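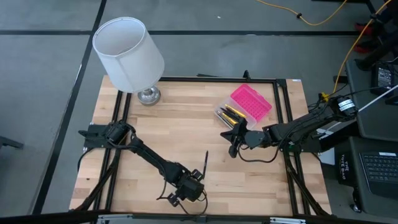

A lamp, a pen tray and a butcher-block top: the desk subject, according to Marthinus Van Wyk.

Marthinus Van Wyk had been talking for a good while before I got my coat off. He started on pencils as he opened the door, kept going up the stairs and was well into erasers by the time he put the kettle on. I had come to ask him about desks, and I should say now that we did get to desks, but by the scenic route.

He has been helping people sort out their work tables for years, first as a sideline while he was selling lamps at Janevski and then as the thing he did all day. His little column in Dostus, the neighborhood paper, has been going long enough that people stop him at the grocery store to confess what is in their top drawer. He loves this. "A lady told me she had a drawer she hadn't opened since her son moved out," he said, pouring. "I said, well, what's in it? And she said batteries. She was sure it was batteries. I still think about that drawer."

His readers mostly write to him about pens, and he has opinions there. He believes a person at a desk needs two pens that work and a pencil, and that everything past that is company. He doesn't mind company! He only wants people to know which is which.

"You sit down and you try them," he said. "All of them, on the back of an envelope. It takes no time at all. And people will not do it. They will pick up a dead pen, scribble with it, shake it, scribble again, and put it right back where they got it. I have done it myself. I did it this morning."

I asked what he does about trays, having just bought one, and he was kinder about it than I expected. A tray is fine, he told me, as long as it's shallow and you can see to the bottom of it. He doesn't like the tall cup on the desk, the mug with the chipped handle, although he admitted his mother kept one by the telephone and he wouldn't have let anybody touch it. With a cup you only ever use what's in front. With a tray, things lie down and you can see what you own.

We moved on to wood, which I had been hoping for. He is very fond of a butcher-block top, the pale kind where the strips run lighter and darker and you can follow one with your finger while you're on the phone. His own came from Hondwood, which is a small shop out past the rail yard, and he wipes it with a dry cloth at night and otherwise leaves it alone. "I had a dark table before that, very handsome, and I lost things on it constantly. A black pen on a black table, goodbye. On light wood you drop a pen and there it is."

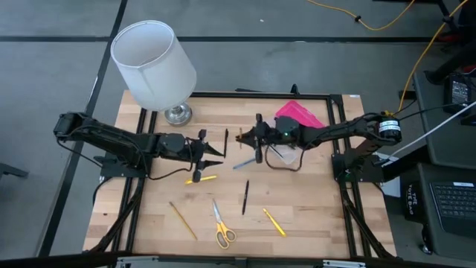

GORNIA, February

The worst part of any tidying, in Van Wyk's view, is the middle. He calls it the spread. Everything has come out and nothing has gone back: a yellow pen over here, a blue-gray one over there, a pencil, a pink lid lying flat toward the back, a little clear container. It is the point where most people decide they were better off before, and he has a lot of sympathy for them.

"It looks worse, and it is supposed to look worse," he said. "My wife used to come in at the spread and go right back out again. She learned to wait until supper."

His advice for the spread is to slow down. Take one kind of thing at a time, pens first, then pencils, then anything with a blade, and don't start reading old notes. (He was firm about the notes. He lost a whole afternoon once to a stack of birthday cards and had to be called down to eat.) Small clear containers he approves of, for clips and tacks and the other bits that roll, and he'd like you to keep the lid with the box it belongs to. He has a shoebox of lids in the hall closet that he is not proud of. He offered to show me and then thought better of it.

Scissors and cutters get their own place, off to the side, and they go back there first. He didn't dress that up with a reason, he just said it twice.

Then there was the lamp, and here I did put my pencil down for a bit and simply listen, because he sold lamps for so long and he still talks about them the way some people talk about dogs. He likes a plain white fabric shade, a cylinder, with a round metal base that doesn't take up half the table. He wants it at the back and on the left if you write with your right hand, so your own hand doesn't throw a shadow over the page. And he wants it left there while you tidy. "People move the lamp first! They put it on the floor, they trip on the cord, and now they are tidying in the dark. Leave the lamp. Work around it."

I asked whether it bothered him when a big shade hangs out past the back of the table, as mine does, and he said no, not a bit, as long as the base is sitting squarely on the wood. He'd sooner have the shade hanging over the back than over the paper. At Janevski he used to keep a table on the shop floor so customers could try a lamp standing where a lamp would really go, and he says he talked more people out of a lamp that way than into one, which may have been noticed.

By then it was close to four o'clock and the tea was long gone. He wanted to know what was on my own desk, and I told him, more or less truthfully, and he nodded along until I got to the rubber bands.

"How many rubber bands?"

I said I'd never thought about it. He wrote something on the back of an envelope, tried a second pen when the first one skipped, and told me to call him after I'd had a look.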